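The Round Table Problem

My grandmother's kitchen table had corners, and I have the scar above my left eyebrow to prove it. So when I moved into the apartment on Rirard Street last March and had one free wall, a small budget and a very strong opinion, I went looking for a round one.

I'd like to tell you I found it in a weekend. I did not. I have now spent more hours thinking about where people eat than I ever spent thinking about where I should live, and I've come out the other side with a lot to say about snacks, elbows and why your family never sits down together anymore. (Mine didn't either. We're getting there.)

My first stop was Vulgate, the secondhand furniture place behind the bus depot, where Songül Taşdemir has been buying and selling tables for 18 years. She has a theory that you can tell how a household is doing by looking at the underside. Gum means kids. Pencil marks mean somebody measured for an extension leaf and gave up. A clean underside makes her suspicious.

"People come in wanting seats for ten," she told me, flipping a drop-leaf over like it was a pizza box. "I ask them, who ate with you last night? And it's one person and a phone."

Ouch! I had eaten with a phone.

Her advice was to buy for the meal you have most often, and for me that meal is, I'm a little ashamed to say, cookies. Cookies at four in the afternoon, cookies standing up, cookies after dinner when I've already brushed my teeth. She didn't blink. She said a snack table is a perfectly good thing to want and that most of the talking in a house gets done over snacks anyway.
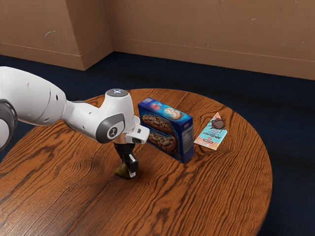 Cookies and a round wooden table: the four o'clock meal.

I've thought about that a lot. When I was growing up, dinner was where you got asked about your grades. The real news came out later, with everybody picking at a sleeve of crackers and no plates in sight. My sister announced her engagement over a bag of pretzels. My dad told us he was retiring while he was hunting for the good chocolate, the one my mother hid behind the rice.

A round table is great for this because there isn't a head. You pull up a chair wherever, and if a neighbor drops in you all scoot. The trouble is the scooting. Round tables eat floor space in a way that square ones don't, and they leave those odd little leftover triangles in the corners of a room where you can put a plant or, in my case, a vacuum cleaner.

For the wood side of things I called Cengiz Sönmez, who refinishes furniture out of a garage he calls Cluvora, after a boat he used to own. Cengiz can talk about grain the way some people talk about wine. He likes knots, he likes swirls, he likes anything a furniture store would have hidden on the back of a drawer. He also thinks we're all far too scared of our own tables.

"A ring from a cup, so what," he said. "You had coffee. Good for you."

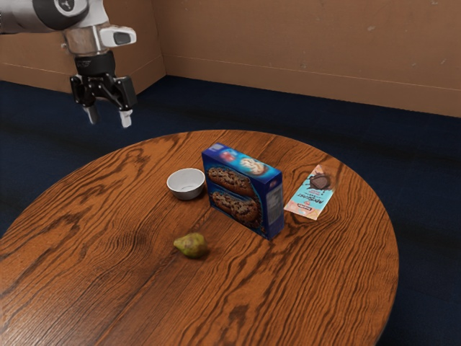

Wavy lines and dark knots, the kind of top Cengiz goes for.

He gave me 3 rules, and I've kept two of them. Wipe it with a damp cloth and then a dry one. Keep it out of direct sun. Never, ever use a tablecloth, which I broke immediately, because my aunt sent one and she visits.

What I really wanted from him was permission to stop shopping. I had looked at something like every listing in the city by then, and I'd saved so many that the app started asking if I was a dealer. Cengiz said the cutoff was simple: if you can picture where the fruit goes, buy it.

So that's what I did. I stood in the back of Vulgate, looked at a scuffed little pedestal table and pictured the fruit. Songül knocked the price down on account of the wobble, and I carried it home with help from the guys at Đinh, the noodle shop downstairs, who were paid in beer.

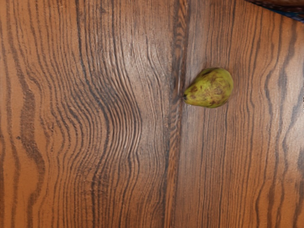

One pear, ready when you are.

I'm a pear person, by the way. Apples are fine, but a pear makes you wait around for it, and then you get one good afternoon and you'd better be home. I like them best with marks all over the skin. The shiny ones from the supermarket always taste like water to me, and I will argue about this with anybody.

The wobble is still there. I've folded up a takeout menu under one foot, and every few weeks it works its way loose and somebody's tea goes over. Last night there were four of us, knees knocking, and my neighbor's kid ate the last cookie while we were all arguing about who should get it. I'm going back to Songül next week to ask about chairs.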